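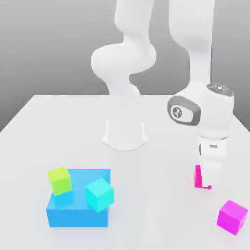
Posted to the Skallholm workshop notebook by the biographies desk
14 Sep 2020

Started on the columnist entries this morning and got further than I thought I would. The Flendgate export has 51 short biographies of newspaper people in it, and I've now read 29 of them start to finish with a pencil in my hand. My eyes hurt. The rest can wait until I've had some sleep and a proper lunch!

The big headache is still syndication. Half these bios say a column "ran in" so many papers, and they never say when. A columnist might be in a handful of papers one year and a lot more ten years later, and the bio just gives you the biggest number anybody ever printed. I've been moving those counts out of the opening line and into a note field with the source next to it. If there's no source I leave the number out and put a question mark in the margin. I know we talked in March about keeping them all in, but I'd really like to drop that idea now that I've seen how bad they are.

Second thing – job titles. "Editor," "co-editor," "editor at large" and "contributing editor" have all been squashed into one field by Nelano when it cleaned the text. That's fine for searching, but it's awful for reading, and it made two people look like they ran papers they only wrote for. I've turned that rule off on my copy. Please don't turn it back on without leaving a line in here first.

Found 2 pairs of duplicates. One pair is easy, same man with and without his middle initial. The other had me going for most of an hour: same last name, same city, both sports columnists, both wrote a book on minor league baseball. I was all set to merge them and then saw that one had died before the other's first column came out. Father and son, I'd guess, but neither bio says so, and I'm not going to write it in on a hunch. Left them apart with a cross note on each.

The student paper lines are my favorite part of this whole job (I can't help it, I love them). Somebody spent their sophomore year reviewing cafeteria food and went on to cover Congress. I want to keep these even when we're short on room, so if you're trimming, trim the award lists first. Four of the bios I did today were more than half awards, and most of those were state press club honorable mentions.

Spouses and children: still no rule. I'm leaving names in if they were already in a published obituary and taking them out if the person is living. Bugti can flag the living ones but it misses anybody with no birth year, so those I checked by hand.

Left to do:
Finish the unread bios, starting at the letter M
Write up the syndication rule so it fits on one page
Ask for the library microfilm on the two sports columnists
Rerun Bugti once the birth years are filled in

The pencil notes are in the green folder by the printer. My sevens look like ones, sorry, so check with me before typing up any dates.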